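**Site visit report: Vekero open day, Clindoreck**
Matúš Tichý, Matúš Krajčí

## 1. Purpose

The visit was part of the second-year handling systems module. We were asked to observe one manipulation demonstration and report on cell layout, task sequence and error handling. Our group of 12 students was split in two at the entrance. This report covers the kitchen task station only; the Penner packaging line is covered by the other group.

## 2. Station

The station reproduces a household counter. One arm with a wrist camera works over a wooden board laid on a marble countertop. Control runs on a PC behind the operator's desk. The operator told us that the software, called Gondent, replans the arm path 5 times per second and that the gripper force limit is set per object.

## 3. Task sequence

Each run consists of 4 steps: locate, approach, grasp, place. The operator starts the run and does not intervene unless a step is repeated more than once. We were given the log for the morning session, which lists 17 runs. Mean run time was over a minute, with most of it spent in the approach step.
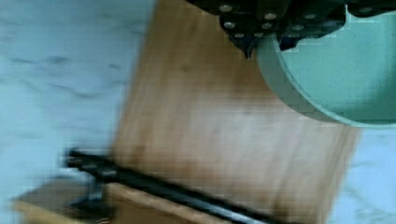

Wrist camera data is used mainly in the first two steps. During fast moves the image blurs and the software relies on joint positions until the arm slows down. The operator considered this acceptable for rigid objects and less so for cloth.

## 4. Open points

- The log does not separate planning time from motion time.
- We did not obtain the lens data for the wrist camera. Requested by email.
- Lighting at the station was fixed, so its effect on the locate step could not be assessed.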